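The planning software at Boron is called Severo, and the engineer in charge of it would like you to know that it failed on 2000 of its first 3362 attempts. "Put that in early," she says. "Otherwise people read the nice number at the end and stop there."

I came to her small office behind the test area in March with a fair amount of doubt. Boron sells Severo as a layer that sits above the motor controllers and works out how two arms should move without getting in each other's way. I have heard that pitch from other firms, usually with a video cut to leave out the waiting.

She doesn't show me a video. She pulls up a log instead, a long gray column of text, and scrolls until she finds a run she dislikes. "Look at the time between the request and the first motion. The planner found a path, threw it out, found another one, threw that out too. From the outside the arm just stands there. A customer thinks it's broken, and I can't really blame him."

So is it broken? She takes a while over that. "The search is fine. The cost function is bad. It hates being near the other arm so much that it would rather do nothing."
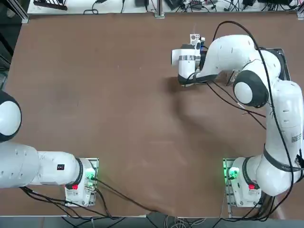 Two arms over one table sounds like a small problem, and I said so. She disagreed, politely. Each arm has to treat the other as an obstacle that moves, and the cables are a headache of their own. Severo's model of the cell has no cables in it at all. "We pad the links a bit and hope," she says. "Write 'hope.' The sales people say 'margin.'"

Perception comes from a separate package, Montecinos, which Boron bought in and has been patching ever since. It takes the camera data and hands the planner a list of objects with positions. What it doesn't hand over, in the version she runs, is any sense of how sure it is. A shadow on the tabletop and a dark part can arrive looking equally real. I asked why that wasn't fixed first. "Because the demo used bright parts," she said, and laughed – not very happily.

The newest release cut the failures to over 1000 in a test set of the same size. Boron calls that a breakthrough. I'd call it roughly one in three, and she didn't argue. She did point out that most of what remains is timeouts, with the planner giving up before anything moves.

Her own hopes are on Gostulura, an in-house tool that replays a failed run step by step. It won't make the arms any smarter. "It tells me which of the 2 programs lied," she says. Before that, she and the perception team spent their afternoons blaming each other over log files. They still do, she admits, but the arguments are shorter now.

Would she put Severo on a factory line today? "With a person standing next to it, sure." And without one? She turned back to her log and asked me to come again after the next release.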